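Teaching by hand at Hunach
2022-06-16

Hunach takes old office computers apart for parts, and for the past year it has been teaching a robot arm to help. The operator in charge of the teaching spoke to us at the Losolville workshop.

She started by holding the arm and pushing it through each move. "It works for big things, like lifting off a side panel," she said. "Inside the case your own hands get in the way, and the arm feels heavy." Now she mostly drives it from a second, smaller arm on a bench, watching the view from the wrist.

A task needs over 100 runs before she trusts it. The first one, pulling a cable, took 111. "I threw out the first 50. I was learning as well – you could see me stop and think, and the robot copied the stopping."

Drives are harder. Many sit in plastic caddies with release tabs, and there are cables close by.
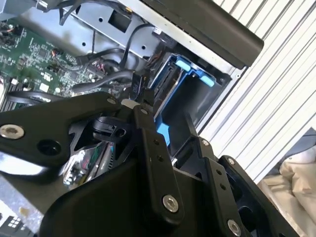
"You can't feel the tab give," she said. "You go by how it looks, so I go slowly and do it the same way each time." She stops after four hours, when her runs get sloppy.

The next job is memory sticks. Tomar, the firm's other site, will record its own runs on the same make of arm. "They'll do it differently from me, and I'd like to see how much that matters."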